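Okay so for our materials unit I picked the least exciting object in the room – a flat black plate with silver strips at the ends – and tried to work out how you'd lay it out for a product page. Our pretend shop is called Minja and it sells desk stuff.
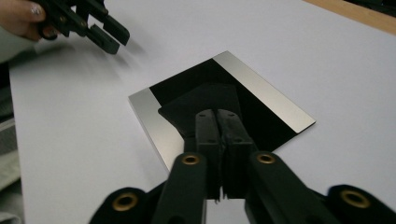

**Bogdan Wysocka**, layout and write-up

Glossy black is a pain! It picks up every bit of light, and a dark piece on top of it nearly vanishes. I went with a plain white surface and no props, and I kept the plate at an angle so the silver gets some attention too.
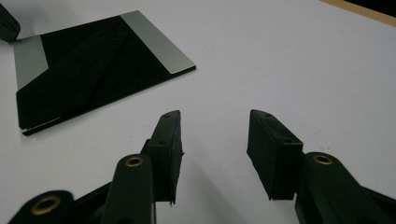

*Black plate on white, silver strip at each end.*

My budget was 40 dollars and I spent 4 of it, all on paper. Virgil Nedelcu (he did the Trernico lamp page) thought I should go darker with the background, but I tried gray card on Friday and the plate just looked gloomy. White stays.

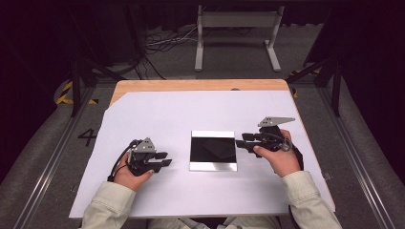
The text for the page took way longer than the layout. My first try was roughly 250 words and half of them were "sleek," so I cut it down to size, finish and care, and I still want to redo the care part before we hand in the full Minja catalog in April.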